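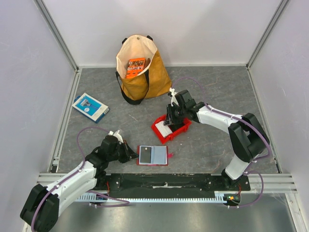

灰色石纹台面，三面是浅淡的紫白色围壁。

长野夏美（Natsumi Nagano）画石纹画了十几年。她在装饰面材公司Morikawa负责花色，同事交给她的第一件工作是把一块灰色石头的扫描稿修干净，她修了两个星期，交上去被退了回来，理由是太干净。

“我把裂纹和杂点都去掉了，剩下的东西像一张脏纸。”她说，“石头好看的地方就在那些杂点上，我当时不懂。”

采访在2023年3月3日（星期五）下午进行，地点是公司二楼的样品间。墙边的抽屉柜里存着237种花色，其中118种是灰色系。长野说，客户开会时常常先问有没有彩色的，最后下单的多半还是灰色。

“灰色好配，这是大家都会说的原因。还有一个原因是灰色不容易看厌。厨房台面一用就是很多年，选的时候只看一块手掌大的样品，装好以后要天天对着它。”

她认为石纹设计里最难处理的是重复。印刷滚筒转一圈，图案就从头再来一次，如果有一条纹路特别显眼，铺开以后每隔一段就会出现一次。她的做法是把打样铺在地上，站到椅子上往下看，再眯起眼睛看。能一眼找到的纹路，回去就要改淡。

“年轻的设计师喜欢在屏幕上放大了看，细节做得很漂亮。可是没有人会贴着台面看，人都是站着看的。”

石头的来源也有讲究。去年6月，她去Undevholm的一处旧采石场选料，在那里待了几天，带回两块石板。一块颜色偏蓝，纹路细；另一块底色均匀，有成片的浅斑。后一块做成了现在的花色“Zalthorpe”，前一块至今没有用上。

“偏蓝的那块在采石场很好看，阴天，石头又是湿的。拿回来放在灯下，颜色就冷了，像医院的走廊。我还没放弃，每隔一阵会拿出来看看。”

灯光是她反复提到的话题。样品间装了几种色温的灯，同一块板在暖光下发黄，在冷光下发青。她建议买台面的人把样品带回家，早上看一次，晚上开灯再看一次，墙面颜色也要一起考虑。白墙里带一点紫或者一点黄，旁边的灰色都会跟着变。

谈到仿石材料算不算“假”，长野说这个问题她几乎每次讲座都会碰到，回答也一直没有变过。

“我不觉得它在骗人。敲一下就知道不是石头，价格也写得清楚。做得不好的时候，大家才会觉得假。纹路太密，对比太强，想让人注意到它像石头，结果反而不像。”

她不愿意谈哪一款是自己最满意的，只说家里的餐桌用了早年给Zemeck做的一款浅灰。那款产品已经停产，底稿也找不到了。桌角有一处磕掉了，她试过用颜料补，颜色没有对上。

“补得挺明显的，我自己每次都先看到那里。”她说，“家里人说看不出来，可能是客气。”

新一季的花色还在打样，仍然以灰色为主。采访结束时，地上还铺着没有收起来的样张，长野把椅子搬过去，准备再看一遍。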